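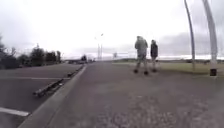
给机器人喂路

我有一份说出去不太体面的工作：替一台送货小车收集它将来会看不起的东西。路沿、草地、水泥缝、走路的人。小车叫Nalell，公司叫Treltus，两个名字都是花钱请人起的，而教它认路的人拿的是时薪。

行业里管这叫“采集样本”，听上去像戴着白手套。实际做法是把相机架在小车的高度，推到各种路上录，回来挑出能用的画面，再由人一张张描边：可以走，不可以走，会自己动的。去年5月定下的目标是2000段，到今天，2018年1月31日，通过验收的有611段。老板问剩下的去哪儿了。剩下的都是晴天。

这是我要抱怨的第一件事。人出门采集，总会挑人愿意出门的日子。阳光好，影子清楚，路面干净，标注的人也高兴，于是学习系统认识了一个永远是下午三点的世界。等到云压下来，天和水泥一个颜色，路沿那条浅边就成了模型眼里的一句废话。我们的Nalell有一次对着一段灰色路沿信心十足，给出的结论是“平地”。它没有撒谎，它见过的灰色确实都是平的。

所以我现在专爱阴天，爱空荡荡的停车场，爱没有画线的步道。同事Hsiu-ying Hung说我挑素材的品味像在给一部没人投资的文艺片勘景。她自己负责验收，退过我一批“有代表性的行人”，理由是那16段里的行人全都面朝镜头，有几位还在微笑。她批了一行字：请问小车上路以后，大家也会这样欢迎它吗？

我很不服气，后来还是服了。真正的行人多半拿背对着你。有的戴着兜帽，两个人并排，一个稍前一个稍后，贴着路边往前走，对身后有没有机器毫无兴趣。对小车来说，这才是最要紧的一课：前面的人不知道你来了，也没有义务知道。可背影在我们的库里一直少得可怜，道理很简单，正脸好标。戴上帽子的后脑勺，标注软件要犹豫，标注员也要犹豫，而犹豫是不计件的。

隔壁Stomoteck那一派主张别这么费事，用软件生成就行，要雨有雨，要背影有背影，一晚上能出一整个城市。我去看过他们的演示，路面粗糙得很讲究，每一颗石子都像面试过才上岗。我不反对生成，我反对的是拿它填我们懒得去的地方。你没见过那种路，凭什么知道该生成成什么样？结果多半是把自己的想象又教了机器一遍，还夸它学得快。

也有人说，多多益善，先把数量堆上去，偏差自己会淡掉。这话我在开会时听Lu项目组的人讲过，讲得很有感情。他们的库比我们大得多，打开一看，同一个路口录了8遍，连垃圾桶都是熟面孔。这样的数量，相当于把一本书的第一页背得滚瓜烂熟，然后宣布读完了。

我的主张说起来很寒酸：采集计划里应当写明我们不想去的地方和不想出门的天气，并且优先去。每一段素材都要记下它为什么被留下，以及同一天扔掉了什么。扔掉的那部分最说明问题，它差不多就是一张我们偏好的清单，可惜硬盘一紧张，最先删的总是它。

至于行人，他们从没报名当老师。既然借了人家的背影，起码该替人家留意，脸和车牌该糊的糊，用不着的别存。Treltus的规定里有这一条，排在第七页，位于差旅报销之后。我提过两次建议，希望它往前挪一挪。上周的新版本下来，挪到了第六页。

明天预报还是阴。我已经把相机的电充上了。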